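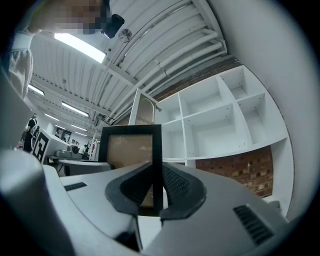 El marco negro entre los dos dedos de goma, en una de las pruebas de agarre.

Pinzas de mano: lo que aprendimos con un marco y una estantería
Por Sverre Lindqvist

En octubre empezamos a comparar dos juegos de dedos para nuestras pinzas de mano, y muchos lectores del boletín me han escrito para preguntar cómo va el asunto. Va bien, aunque más lento de lo que yo había prometido. Quiero contar aquí lo que hemos visto, con la advertencia de que son resultados de trabajo y todavía pueden cambiar.

Los dedos del primer juego los llamamos Husora y los del segundo Pludo. Los Husora son más blandos y se doblan un poco antes de apretar. Los Pludo tienen la goma más dura y responden enseguida. En la mesa, con piezas pequeñas, casi no se nota la diferencia. Por eso Boström propuso salir de la mesa y trabajar con una tarea de casa: tomar un marco de fotos, levantarlo y dejarlo en una estantería con puertas y divisiones.

Un marco es un objeto más difícil de lo que parece. Es plano y ancho, y si se toma por el borde gira con facilidad entre los dedos. Con los Husora el giro es suave y se puede corregir con la muñeca. Con los Pludo el marco queda firme, pero cuando resbala lo hace de golpe, y entonces hay que empezar otra vez. Hicimos 300 intentos con cada juego y anotamos todos, también los malos.
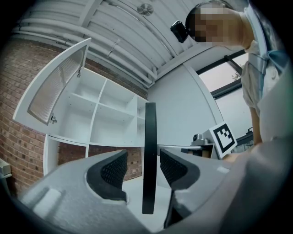
La segunda cuestión era el seguimiento de la posición. Usamos marcadores cuadrados en blanco y negro, como casi todos los que trabajan en esto, y el problema es siempre el mismo: cuando la mano entra en un espacio estrecho, una parte del marcador desaparece detrás de un panel y la posición empieza a saltar. En la mesa esto nos ocurría muy pocas veces. Dentro de los compartimentos nos ocurrió en 19 intentos, casi todos en el lado derecho, donde las divisiones están más juntas. Con el marcador en forma de cubo hay más caras disponibles y la pérdida dura menos, pero el cubo también ocupa sitio y choca con las baldas si uno no tiene cuidado. Yo mismo choqué bastante.

También probamos el trabajo con dos pinzas a la vez. Mi opinión antes de empezar era que dos manos iban a resolver el giro del marco, y es verdad en parte. Lo resuelven mientras el objeto está en el aire.

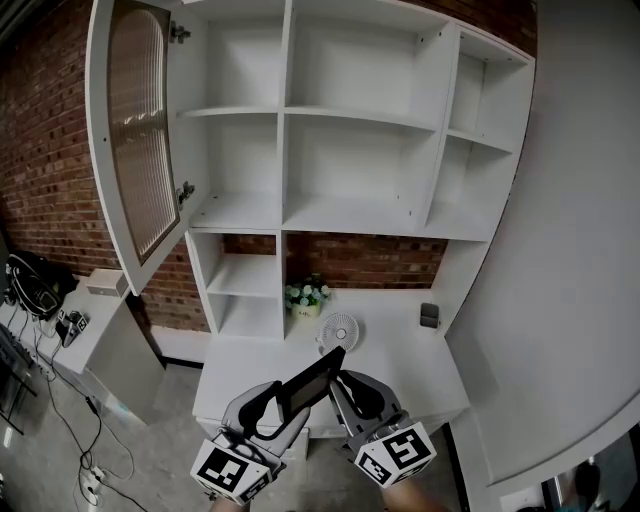 Boletín de Ullholm, n.º 9

Al momento de soltar hay que decidir cuál de las dos abre primero, y cada operador lo hace de manera diferente. Esto, para quien después quiere aprender algo de las grabaciones, es un dolor de cabeza. Hemos acordado que la izquierda abre primero y la derecha acompaña hasta el apoyo. No es la única solución posible, pero así los datos son comparables.

Un detalle práctico para quien quiera repetir la prueba: la empuñadura pesa 466 gramos con todo montado, sin el cable. Al principio no se siente. Después de una hora sí, y los movimientos se hacen más cortos y más bajos. Recomiendo cambiar de persona antes de llegar a ese punto y escribir en la hoja quién tenía la pinza.
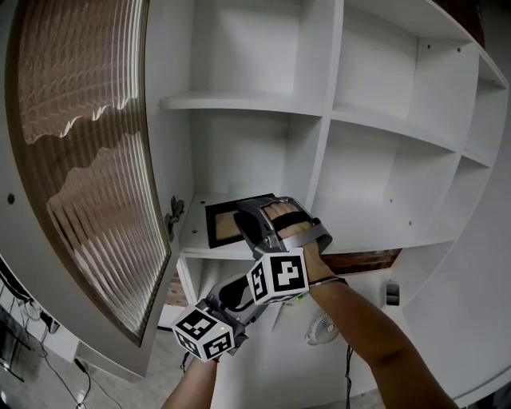 Prueba con una sola pinza en la balda inferior. Los dos cubos llevan los marcadores.

De momento nos quedamos con los dedos Husora para los objetos planos y guardamos los Pludo para cajas y frascos, que todavía no hemos medido con el mismo método. Falta además repetir la serie de la derecha con la cámara colocada un poco más alta, porque Boström piensa que las pérdidas vienen del ángulo y yo pienso que vienen de la luz. Publicaremos las hojas de los dos juegos cuando esa serie esté terminada. Quien tenga experiencia con gomas de otra dureza puede escribirme a la dirección habitual del boletín; contesto a todos, a veces con algún retraso.

Ullholm, 10 de noviembre de 2018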